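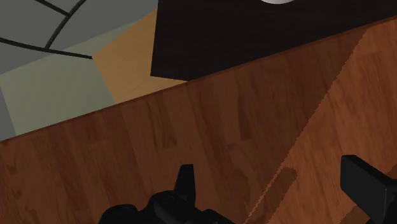 Village hall kitchen and main room: my winter walk-round, with comments

Date of check: 08/02/2026
Building: Drarklow Hall, main room, kitchen, side passage

Right, I've done the lot this time, including the loft hatch, which I skipped in the autumn and felt guilty about ever since. Ticks and crosses as usual, and my ramblings after each one. If you only want the jobs, look for the word TO DO.

1. Front doors open fully from inside without a key. YES
Lovely and smooth now the new closer is on. The left one still bangs in a wind, so mind your fingers!

2. Fire exit at the side clear, inside and out. NO
Inside fine. Outside there was a wheelie bin parked slap across the path again (the green one). I moved it back to the fence. TO DO: paint a keep clear box on the slabs once the weather warms up a bit.

3. Extinguishers in place, pins in, gauges in the green. YES
The foam one by the stage has a loose bracket, though. It holds, but I wouldn't want a toddler hanging off it. TO DO: longer screws.

4. Emergency lights come on with the test key. PARTLY
All good except the one over the passage, which thought about it and then gave up. Battery, I expect. TO DO: ring the electrician.

5. Tables sound, no wobble, no splinters. YES
I ran a cloth over all the wooden tops and it didn't snag anywhere. Please, please carry the long ones with a person at each end. I've written this in every check I've done and I still see people dragging them.

6. Stacked chairs no higher than the line on the wall. YES
Well done whoever had the hall on Friday. 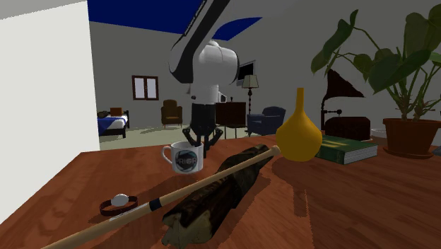 Checked and written up by the Hall Safety Rep, Drarklow

7. Mugs and crockery free of chips and cracks. NO
Two mugs had chipped rims and went straight in the bin, wrapped in newspaper. White mugs are easiest to check, by the way, you can see a hairline crack a mile off. Plain or printed, I don't mind which, just tell me if you find a bad one instead of popping it back in the cupboard.

8. Kettle and urn leads undamaged, plugs not hot in use. YES
The big Gesto kettle is 3000 watts, so it has the wall socket to itself and never goes on the extension lead. I know the socket by the hatch is handier. Still no.

9. Fridge cold enough, nothing mouldy lurking. YES
Somebody's half a quiche had to go. Sorry if it was yours, but there was no label on it!

10. First aid box full and in date. PARTLY
Plenty of plasters (a fresh box of 100) but the eye wash has run out of date and the scissors have wandered off. TO DO: new eye wash, new scissors, possibly scissors on a string.

11. Sports and games things put away after use. YES
Bats, balls and skittles go in the tall cupboard, heavy things at the bottom. Anything long and round on a table will roll sooner or later, and a bat landing on your foot really hurts (ask me how I know).

12. Vases and anything else breakable kept back from table edges. YES
The flower group are very good about this. Could the spare water go down the sink, though, and not in the fire bucket?

13. Loft hatch shut and ladder locked. YES
Dusty up there, and colder than I'd bargained for, but dry. No sign of mice.

14. Accident book on its hook, pen attached. PARTLY
Book yes, pen no. TO DO: pen.

I'll get the screws, the eye wash and the pen this week. The passage light needs a proper electrician, so until it's mended evening hirers should leave the passage switch on and take a torch. I've stuck a note on the door saying the same.

If you spot something I've missed, put it in the book, or on a bit of paper through the letterbox until the new pen arrives. The next check will be after the Edia choir's concert, when the staging comes down.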